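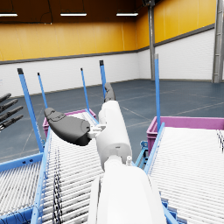
16th December

Back at the bench after nearly 2 weeks away, and the first thing I did (before coffee, even) was lift the lids on the walnut ink. I am happy to say it smells terrible, the way it ought to. The July husks have been sitting in rainwater all this time and the liquor has gone so dark that I lost sight of the stirring stick an inch down. For anyone picking up this notebook who wasn't here in the summer: we are trying to settle on one brown ink for the spring binding class, one that flows from a dip pen, doesn't bite through thin paper, and can be made again next year by somebody who only has these notes to go on.

I weighed out 600 grams of husk for the Laskowska batch (named for the orchard, and they were very generous with us, we owe them a jar) and simmered it low all morning. Last time I let it boil and it turned gritty, with a sort of sludge that clogged the nib every third word, so this time I stood over it like a nervous parent. Low heat, lid tilted, a stir whenever I walked by. By lunch it had come down by half and coated the back of a spoon. I strained it through the old muslin first and then through a coffee filter, and the coffee filter took forever. Please, whoever orders supplies next, the cone-shaped ones. The flat ones fold in on themselves and dump everything into the jar.

Yield was 233 milliliters after straining. A bit less than I'd hoped for, though there was a good mouthful left in the cloth that I was too impatient to squeeze out.

Gum arabic next. I have been adding it by feel for years, and Diễm Từ has been telling me for the same number of years to write it down, so: one level teaspoon of powder, wetted to a paste in a saucer and then let down with warm ink a little at a time. Tipping the powder straight into the jar gives you frogspawn. I did that with the Endau batch in the fall and was still fishing lumps out a week later. One clove went in the jar against mold. I know some people use three or four, but then the whole page smells like ham.

Swatches, all with the same steel nib, on the cream laid paper and on the cheap sketch pad:

Laskowska, straight from the jar: a warm, reddish brown on the cream paper, a little duller on the sketch pad. Hardly any feathering. Flows nicely on the downstroke and skips a bit on hairlines, so maybe a few drops of water next time.

Laskowska, second coat: lovely. Nearly the color of an old saddle. Slow to dry, and I put my sleeve in it.

Endau: colder, more gray in it, and it feathers badly on the sketch pad. I keep wanting to like this one because the husks were such a nuisance to collect, but I think it goes to the kids' table for brush painting.

Iron version (a spoonful of the Laskowska plus a rusty-nail vinegar solution): went nearly black as I was mixing it. Handsome, and I'm suspicious of it. The vinegar can't be kind to paper in the long run, and I would like to leave a strip pinned up in the south window until summer before anyone writes anything they care about with it.

All four strips are in the swatch book at page 734, and yes, I know the book does not have that many pages, it carries on the numbering from the older volumes and I didn't want to be the one to break it.

A note on the jars. The Todivus ones with the wide mouth are much easier to dip from, but the lids don't seal well, and I found a crust around the rim of the one from last year. The Fosent bottles seal beautifully and you can't get a broad nib down the neck. I've put the keeping stock in the Fosent bottles and poured a little into a Todivus jar for daily use, and labeled both in pencil, having learned what walnut drips do to a label written in walnut.

Still to do: try a thinner version for hairlines, wash the big pot properly (it isn't for soup anymore, I've scratched an X on the handle), and dry the spent husks on the rack to see if there's a weaker second bath in them.

Recent entries
Wheat paste, cooked and uncooked
Sewing frame: new cords, old pegs
Endau husks, first soak
What to do with a warped board

Comments

Diễm Từ: A teaspoon! In writing! I'm going to copy this out and hang it over the sink. Would you try the thin version on the blue-gray paper too? I have a few sheets put by for you.

inkpot_marge: My clove jar grew mold anyway, but I had it by the radiator. Moved it to the pantry and the next batch has been fine.

Tobe: Could the pot with the X please live on the bottom shelf, I very nearly made lentils in it.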